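Gripper fault at Prodcombe: trials paused

Members are advised that household trials at the Prodcombe site were suspended on Tuesday following a fault in a robot gripper. During a routine tidying task, the fingers continued to close after the stop command had been given. A cushion cover was torn. No person was injured.

The Drelitz team has reviewed the logs and traced the fault to a force limit that reverted to its default setting after a software update. The gripper had completed 149 cycles that morning without an alarm. All units running the update have been withdrawn from use.
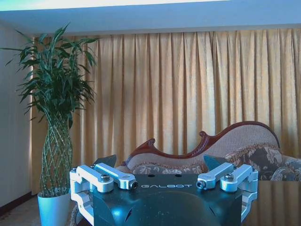

Trials in the furnished rooms will resume once each gripper has passed 800 open and close cycles under the corrected limit. Until then, staff must keep their hands clear of the fingers whenever power is on, including during cleaning. Any unexpected movement should be reported to the Furau safety desk before the unit is restarted.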